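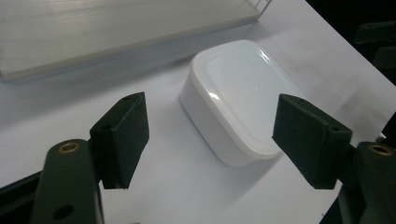

Goreck, Dec 10, 2024

I've had the Undel hand gripper since September, and a few of you have been asking (very patiently, thank you!) whether it was worth the money, so I finally sat down with a pot of tea to write this up.

It comes as a kit, and putting it together took me most of a Saturday, mainly my own fault for starting with the wrong bag of screws. The finger pads are big dark green blocks and I'm fonder of them than I expected to be. Lidded food tubs are my usual test, with those soft rounded corners that made my old gripper give up, and I like to set them down at a slant so I have to think about my approach. The Undel opens nice and wide, so there's plenty of room to come in from both sides.

My grumbles are small. The manual runs to 84 pages and still skips the pad alignment, which Rekha Tiwari had to talk me through over the phone (bless her), and I do wish a spare set of pads came in the box. I'm trying it on mugs next, handles and all.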